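Progress report no. 4 to the Oseck Fund
Project: Barasa (two-armed laundry handling in ordinary homes)
Prepared for: Alper Karaca, program manager
From: Tassanee Sitthichai
Date: 6/10/22

Hi Alper,

You asked for the short version this time, so I'll try to behave. We're still on the loading task, we have a result I'm pretty happy with, and there's one thing that has slipped and needs your okay. I'll put the money question at the end, where you always look first anyway.

Since the June report we've changed how the training runs are recorded. Before, Idrisa would drive the arms through the whole job in one go: reach into the basket, grab, swing over, let go in the drum, come back. It looked lovely on video and the policy learned very little from it, mostly because every operator has their own favourite way of approaching a heap of cloth. Now we cut the job into stages and label where the grasp begins. Evangelia calls these "anchors" and the name has stuck, sorry. The model gets the anchor first and the motion second, and it only commits to the swing once the grasp has been scored.

We have 317 recorded runs under the new scheme. Of those, 212 passed Evangelia's check and went into training. The rest were dropped for dull reasons — timestamps drifting between the two arms, an operator stopping halfway to fix their grip, a stage label in the wrong spot. I'd rather lose them than train on them, but it's a bigger pile than I budgeted for and we're working on it (more on that below).

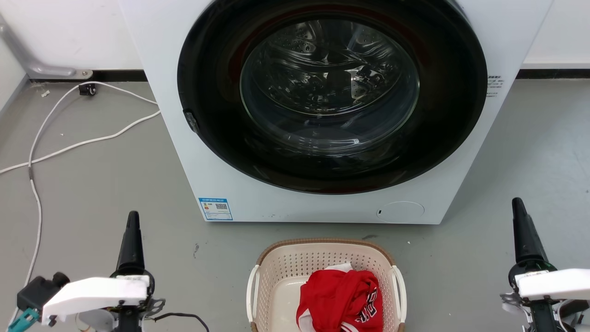 Barasa at the loading station, one red garment in the basket, washer door shut.

The grasp scoring is the part I'd like you to pass up the line. With the old whole-task recordings, the arms tended to pinch whatever fold was highest, and thin shiny fabric slid straight out. With anchors, the policy is choosing thicker bunches, lower down, and it tries again when the score comes back poor. That retry was never programmed as a rule! It came out of the operators' own corrections, which we used to throw away and now keep. Fermín went through the logs to make sure we weren't fooling ourselves, and he's convinced, and he is not easily convinced.

What still isn't good: the door. Our door stage is trained separately and it's fussy. Pulling a front-loader open with tapered fingers is awkward, and glossy door rims give the depth estimate a hard time. We've tried a lower approach angle and a slower pull. The slower pull helps, the angle I can't say yet. For now the door and the loading are scored as two different tasks, so please don't quote the loading numbers as if they cover the full job.

Small items with large ones are the other sore point. A sock under a sweater tends to get left behind, and the model is quite happy to call the basket finished. Idrisa wants a second look into the basket after the last grasp, which costs time but seems sensible to me. He'll have it in the next build.

The slip: the Demura site visit. We'd planned to take the arms over there this period and run in a laundry room we hadn't set up ourselves. The crate and mounts weren't ready, and the Prorkero software update broke our arm sync for 8 days, so I pulled the visit instead of rushing it. I'd like to move it into the next period, same scope, same people.

On money, we're under on travel (see above) and slightly over on operator hours. Could we shift the unspent travel across until the visit is rebooked? Most of the extra would go to re-recording the kinds of runs we had to drop, and to a proper fix for the timestamps so we stop making the same mess.

Fermín will send the run logs and the scoring sheet separately. If the reviewers want the anchor labels too, Evangelia has a clean export ready. I'm in the lab most mornings if you want to call.

Cheers,
Tassanee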